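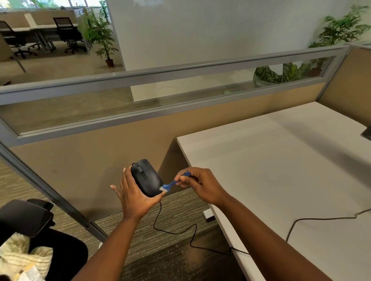 Gemma Fairclough wrote in to ask whether a mouse has to be opened up before it can be called clean, having been told so by the shop that sold it to her. It does not. Most of the dirt on an office mouse is on the outside, in the seams and on the feet, and comes off with a small brush and a slightly damp cloth. Opening the shell is a separate job, covered near the end of this page.

Cleaning a wired optical mouse

The method below applies to any ordinary wired mouse with two buttons and a scroll wheel. Allow six minutes for a mouse that is cleaned regularly and up to 30 for one that never has been.

What you need

A small brush with soft or medium bristles. A detailing brush or a clean, dry toothbrush will do.
A lint-free cloth.
Isopropyl alcohol, 70 per cent or stronger.
Cotton buds.
A wooden cocktail stick.

Kitchen spray, window cleaner and anything containing acetone should be kept away from the mouse. Acetone attacks the plastic and will leave a matt shell with shiny patches that cannot be put right.

Step 1: Disconnect

Unplug the mouse from the computer. Brushing the buttons while it is connected will move files, close windows and send half-written messages. If the plug is hard to reach, shut the computer down instead.

Step 2: Dry brushing

Hold the mouse in your weaker hand and support it from below, leaving the top and sides clear. Work the brush along the seam where the upper shell meets the base. Use short strokes directed outwards, away from the gap. Strokes along the gap tend to push the dirt further round, and strokes into it will pack it down.

Turn the mouse a little at a time until the whole seam has been done. Then brush the groove between the two buttons from the wheel towards the front edge. Keep the head of the brush nearly flat on the shell. A brush held upright bends its bristles into the gap and sheds them there.

Do not wet the mouse at this stage. Dry skin and dust brush off easily, but form a paste with alcohol.

Step 3: The scroll wheel

Tilt the mouse with its front edge down. Hold the bristles lightly against the wheel and turn it with a fingertip through at least two full revolutions. If the wheel has a rubber tyre with ribs, follow with a cotton bud dampened in alcohol, turning the wheel one click at a time. The bud should be damp only. If liquid runs from it when pressed, it is too wet and may reach the encoder.

Step 4: The underside

Turn the mouse over. The feet collect a hard grey rim of dirt at their edges, and this is the usual cause of a mouse that drags. Lift the rim away with the cocktail stick held at a low angle. Do not lever under the feet themselves, as the adhesive will not hold a second time.

Brush out the sensor recess with two or three light strokes. If the pointer has been jumping, pass a dry cotton bud once round the recess. Do not put alcohol on the lens.

Step 5: Wiping down

Dampen the cloth with alcohol and wipe the shell, the buttons and the sides where the thumb and little finger rest. Wipe the first 30 centimetres of the cable as well, drawing it through a fold of the cloth away from the mouse. Do not pull on the strain relief.

Leave everything to dry for ten minutes before reconnecting.

Opening the shell

This is only needed if the wheel skips, a button sticks after cleaning, or liquid has been spilt. The screws are commonly hidden under the rear feet, so have a replacement set ready before you start. On the Grallilon office model there is one screw beneath the label and none under the feet. The Truston has two, and a clip at the front which breaks if the shell is lifted from the back by more than 6 millimetres.

How often

Once a month is enough for a mouse with a single user. Shared mice should be wiped daily and brushed weekly. At Fernandes, where 175 desks are shared between 390 staff, Vignesh Mudaliar keeps a brush in each bank of drawers and has the wheels and feet done every Friday before the desks are released.

Notes

Mouse mats should be cleaned on the same day, or the feet will pick up the same dirt again. Cloth mats can be hand-washed in cool water and dried flat.

The Kuteo brush set recommended in the previous version of this page has been discontinued. Any brush with a head narrower than the scroll wheel is suitable.

Compressed air is not advised for the seams. It can be used on the sensor recess in short bursts, with the can kept upright.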